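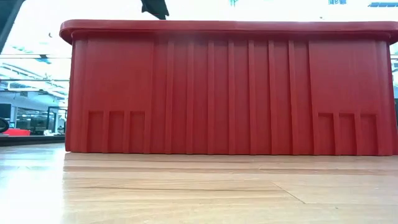 Eulalia Leiva

2026-01-04, bench 2, Sendholm

Back to the low side view. Heiðrún's position before the holidays was that if the side camera is any use at all, it should be able to tell us how high the gripper is over the rim. Mine was that the side camera mostly tells us the colour of the bin. We are both right so far.

From table height the red wall blots out everything under the rim, so the policy gets gripper tips above the edge and then nothing at all once they go in. The wrist camera takes over there, in theory. In practice Bollix (the policy, not the remark, though I see how the name came about) treats the vanishing of the gripper as an invitation to open it.

Ran 200 picks with both views, same bin, same starting pose, same soft blocks as September. 92 good. Then 200 with the side view blanked to grey: 457 seconds longer in total, and far fewer early openings. I didn't log early openings as their own category, so "far fewer" is me with a biro and a cup of tea. Will fix before anyone asks for a plot.

Second problem is the light. The ceiling behind the bin is blown out to white, and the dark gripper against it is the easiest thing in the world to segment. Ulloa's mask code loves it. It also loves the rim, which has a bright line along the top and a dark band beneath, and now and then it decides that the band is part of the gripper. Height estimate then drops to the rim and sits there looking pleased with itself. Tried clamping exposure, which gave us a lovely view of the office and a worse mask. Put it back.

Reflection of the bin on the table: I blamed this for a whole morning. Cropped out the bottom third, re-ran 60, no change worth writing down. Apologies to the table.

The ribs in the middle of the wall are handy, as it happens. Evenly spaced, good contrast, and they don't move unless the bin does. Heiðrún wants to use them to catch the bin being nudged sideways between picks. Cheap to try. She has the script half written and says it is the good half.

To do:
- log early openings properly, separate column
- hold the last seen height when the tips go behind the rim, don't let it fall to zero (this may be the entire bug)
- ask Trodimstead whether their bin runs had the side camera this low or tipped down a bit. Their write-up says "lateral", thanks very much
- re-run both conditions once the hold is in, same block order

If the hold fixes it I'd like it noted that I suggested it in September, on the page with the soup on it.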